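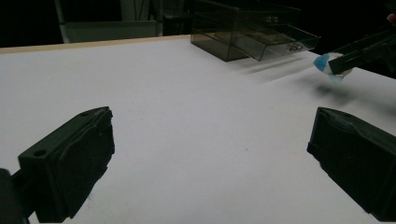
1/
读经事奉，写给Prandton教会新加入轮值的弟兄姊妹
最近有几位刚开始在聚会里读经的人来问我细节，分开回答容易漏，集中写在这里。我自己读了很多年，中间停过一段，去年12月重新排进轮值表。下面写的是我们这里的做法，别的教会可能不一样。

2/
经文什么时候拿到：轮值表贴在门厅，同一份也发到群里。表上写书卷、章、起止节和译本。译本一定要看。我们平时用和合本，有时讲员会指定新译本，拿错了会众跟不上。

3/
拿到经文以后，先把前后各一章看一遍，再看自己要读的那段。很多人只看自己那几节，结果“他”是谁、“那地”是哪里都没弄清楚，读出来重音就落错了地方。保罗书信尤其如此，一句话常常从前一段接过来。

4/
人名地名。旧约里难念的名字，先查好，用铅笔把停顿标在名字中间。比如“米非波设”“玛黑珥沙拉勒哈施罢斯”，后面这个我第一次读的时候停在了一半。现在我会先出声念几遍，念到不用看字为止。

5/
多音字也要查。“长子”“长宽高”“降服”“应许”“供物”，每个人都以为自己会，站上去就犹豫。拿不准的写在便条上夹进圣经里，讲台上没有人会看见你的便条。

6/
开头怎么说。我们统一的格式是：“今天的经文记载在某某书第几章，第几节到第几节。”说完停一停，等翻书的声音小下来再开始。不要自我介绍，不要解释为什么选这段，也不要说“我读得不好请大家包涵”。

7/
结尾怎么说。读完最后一节，停顿，说“经文读到这里”。有人习惯加一句“愿神祝福他自己的话语”，可以加，长老没有反对过。不要加个人感想。分享有分享的时间。

8/
速度。新人都偏快。Mitiku Gebretsadik弟兄带我的时候，让我站到最后一排听别人读，听不清的地方举手。那次我举了很多次手。后来我自己读，心里总想着最后一排有个人要举手，速度就下来了。

9/
Mitiku还教过一个办法：每个句号在心里默念一个“是”，每个逗号不念。诗篇的上下两行之间也念一个“是”。听起来有点机械，但练过一阵就不需要了，停顿会自己留在那里。

10/
诗篇篇首的“大卫的诗，交与伶长”要不要读？我们这里读。“细拉”不读，停一下就过去。哈巴谷书第三章里的也一样处理。以前有过不同的做法，后来统一了，免得两个人轮着读时一个读一个不读。

11/
启应经文。主领读单数节，会众读双数节，最后一节全体一起读。主领的人容易犯的错误是会众还没读完就接上去。等他们完全落音。会众拖得长也等。

12/
语气。对话部分可以有轻重，不需要演。彼得不认主那一段，我听过有人换着嗓子读使女和彼得，底下的小朋友笑了，后面的“他就出去痛哭”就没有办法读了。用自己平常的声音读就可以。

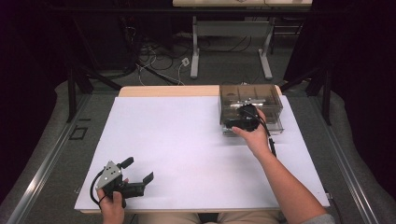

白板和带隔间的塑料盒，摆在浅色木桌上。

13/
话筒。讲台那支是固定的，高度可以调，请在聚会开始前调好。嘴离话筒一拳，不要吹气，不要敲。翻页的时候把圣经往下放一点，纸的声音会传进去。

14/
用手机读可不可以？可以，但请关掉通知，并把屏幕常亮打开。我还是建议用纸本。讲台上放着一本Zonder大字版，字大行距宽，老花也看得清。那本是公用的，里面请不要划线。

15/
那本Zonder版的印张有个问题：以斯拉记有几页的节数印得很浅。读以斯拉记、尼希米记的人请带自己的圣经。

16/
双语聚会。每月有2次和Matlala团契合在一起，经文读两遍，先中文后英文。中文读者读完后退一步，不要离开讲台，等英文读完再一起下去。两位读者最好提前对一下起止节，两种译本偶尔分节不同，诗篇最常见，约珥书和玛拉基书也要留意。

17/
Matlala那边负责英文的是Eyvindur Hviid。他读得很慢，声音低，第一次搭配的人可能以为他读完了，其实没有。听到“Here ends the reading”再动。

18/
练习的时候我会用手机录下来听一遍。不好听，但有用。我就是这样发现自己每句话末尾都往下掉，“主耶和华如此说”后面几个字几乎没有声音。录一遍听一遍就够了，反复听容易灰心。

19/
长经文怎么办。家谱、会幕的尺寸、各支派的地界，这些轮到谁就谁读，请不要私下换。有一次民数记的名单轮到我，那段我本来没有期待，读到后面一个名字接一个名字，心里倒安静了。聚会后有位老姊妹说她也是。

20/
临时来不了，请直接联系下一位轮值的人，联系好了再在群里说一声。只在群里发“今天来不了”，往往每个人都以为别人会接。联系不到人就打给我。

21/
衣着没有规定，整洁就行。鞋子请不要太响，讲台那几级台阶是木头的，走上去整个堂都听得见。

22/
站上去之前，我会做一个很短的祷告，内容基本不变：求神让我读得清楚，让听的人听见。没有别的。有人问要不要禁食预备，我没有这个习惯，你若有感动可以自己安排。

23/
读错了怎么办。漏字、小错，继续读，不要道歉。跳了一节或者读错章，停下来，说“请看第几节”，重新读。我读错过章，把提摩太前书读成了后书，读到第3节才发觉，台下有人一直在抬头看我。重新读就是了。

24/
有人问起Iltum那套读经手册。门厅书架上有，可以借，看完放回去。里面讲呼吸的一章写得细，讲仪式的部分和我们不太一样，以轮值表背后印的说明为准。

25/
小朋友读经：家长想让孩子参加的，先跟我讲。选短一点的叙事经文，诗篇也可以。请家长坐在前排，不要在下面跟着动嘴，孩子一看见就停了。

26/
补一条，有人私信问的：读经前要不要请会众起立？读福音书时起立，其他书卷坐着。起立由主席宣布，读经的人不用说。身体不方便的坐着就好，主席会讲。

27/
再补一条：翻译的名字和外来词在双语聚会里各读各的，不需要互相迁就。“耶利米”和“Jeremiah”差别很大，会众都习惯了。

28/
这份内容整理于2021年5月25日，新的轮值表已经贴出来了。名字写错或者时间有冲突的，请直接回复在这条下面，我改好以后重新发到群里。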